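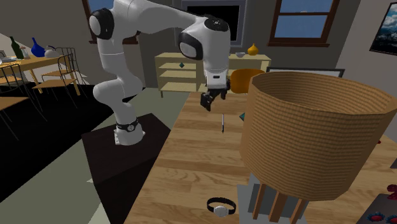

Simulated arm above the work table, with the screwdriver-shaped tool, the watch and the wicker basket. Rokik scene set.

About the Solheim Robotics Club

Solheim Robotics is the student automation club at Solheim Technical School. Membership is open to all grades and currently stands at 36. The club meets after classes from November through the end of the school year.

Work is split between simulation and hardware. New members start in simulation, where they write pick-and-place routines for a single arm with a two-finger gripper. A routine moves to the hardware bench after it passes 70 trials with object positions shuffled -- the same rule applies to returning members.

The scene set, Rokik, was built by students and holds over 886 object placements in furnished rooms. Its controller, Flusta, is maintained by the senior group.

The club enters the Cliltus manipulation contest each year in teams of 4. Entries are scored on placement error and cycle time.

Code and scene files are available to other schools on request through the main office.

Page last revised 4/6/19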